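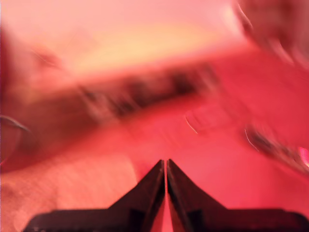
Bruddale Tenants' Newsletter
Shared laundry: what changes in June

The new washers and dryers in the Bruddale laundry room are in and running. The old coin boxes are gone, and so is the change machine by the stairs. Since a lot of questions have come in at the front office, we asked Meenakshi Panicker, who manages the building, to go through the ones that come up most. Her answers make up most of this item.

Paying

Every machine now takes a laundry card. You can pick one up at the front office between 8 a.m. and noon. The first card for each apartment is free. Replacements cost 4 dollars. Put money on the card at the wall unit next to the folding table. It takes bills and bank cards but no coins. Whatever is left on your card stays there, and you can get it back as a refund when you move out.

If you still have a roll of quarters saved up for laundry, the office can't exchange it. The bank branch on the corner will take rolled coins over the counter.

Times

The room is open from 6 in the morning until 10 at night. The last wash should go in by 8:30 p.m. and the last dryer load by 9. The lights and the door lock are on a timer, and a load left in after closing stays in until morning. Several people asked for a later closing time. The apartments directly above the room can hear the dryers through the floor, so the hours will stay as they are for now. Meenakshi says she will look at it again in the fall, after the rubber feet have been fitted under the two machines on the back wall.

There is no sign-up sheet. The old one caused more arguments than it settled, with some names written in for the whole month. Machines go to whoever is there first. If a cycle has finished and the owner hasn't come back, wait ten minutes and then you may move the clothes to the top of the folding table. Please don't put them on the floor or on another person's basket.

Detergent

The new washers use much less water than the old ones. Two tablespoons of regular liquid is plenty for a full load, and one is enough for a small load. Too much soap makes the washer add extra rinses, and the cycle then runs well past the time on the display. If you have been getting towels that feel stiff or a little slick, try cutting the amount in half before you blame the machine.

Pour liquid into the drawer on the left side marked with the two lines. Powder goes in the same drawer. Pods go straight into the drum before the clothes. Fabric softener is up to you, but leave it out of any load with towels or gym clothes, which soak up less water after a few washes with it.

Please don't use dye in any of the machines. One washer had to be run empty three times last month after somebody dyed a set of curtains, and a neighbor's sheets still came out with a tint.

Sorting and heat

Hiếu Vũ on the second floor worked in a hotel laundry for years and offered some notes for people who are new to doing their own wash.

"New red and dark blue things should be washed alone the first couple of times. Cold water, short cycle. After that they can go in with other darks. If you aren't sure, wet a corner and press it with a white paper towel. If color comes off, wash it alone.

"Most everyday clothes come clean in cold or warm. I keep hot for sheets, towels, dishcloths and anything from a sick room. Turn jeans inside out. Close zippers, because an open one will chew up whatever is next to it. Check pockets, and check the children's pockets twice.

"For the dryer, don't fill it past the middle. People push everything in to save money, then they pay for a second round because the middle of the pile is still wet. Shake each piece out before it goes in. Take shirts out a little damp and hang them, and you can skip the iron."

He also asks that everyone clean the lint screen before a load and again after. The screen pulls out of the slot just inside the dryer door. The lint goes in the metal can. It should never go down the sink, which backed up twice over the winter and flooded the hallway as far as the mail slots.

Stains

Several readers wrote in with their own methods after the last newsletter. Tshepo Motaung uses plain dish soap on cooking oil. He rubs it in dry, leaves it for fifteen minutes and rinses with warm water. Subbarao Kartha soaks turmeric stains in cold water with a little soap, washes as normal and then hangs the item in direct sun for an afternoon. He says it may take two rounds on cotton, and that it has never worked for him on polyester. For blood, use cold water only. Whatever the stain is, look at the spot before the item goes in the dryer. Heat sets most stains for good.

When something breaks

The machines are serviced by Cirkaven. Each one has a sticker on the front with its number. If a machine stops in the middle of a cycle, write down the machine number and what the display says, then call the office. Don't pull on the door. It unlocks by itself a few minutes after the water has drained. If your card was charged and the machine didn't start, the office can put the money back the same day.

For a leak, press the red button by the door and call the office right away. After hours, dial extension 976 from the hallway phone.

Lost and found

The shelf under the window is full again. At present it holds one striped pillowcase, a child's green raincoat, a bath mat, two bras, a gray wool hat and many single socks. Jagadeesh Annamalai will bag up everything that hasn't been claimed at the end of June and take it to the donation bin on Bangera Street. Socks without a match will go in the rag box in the bike room, where anyone is welcome to take them for cleaning chains.

Drying racks

The two folding racks in the hall closet may be borrowed overnight. Sign your apartment number on the card taped inside the closet door and bring the rack back by 9 the next morning. Please don't hang laundry on the stair rails or on the fire escape. The fire inspector mentioned both on the last visit.

Comments about the room can go in the box outside the office.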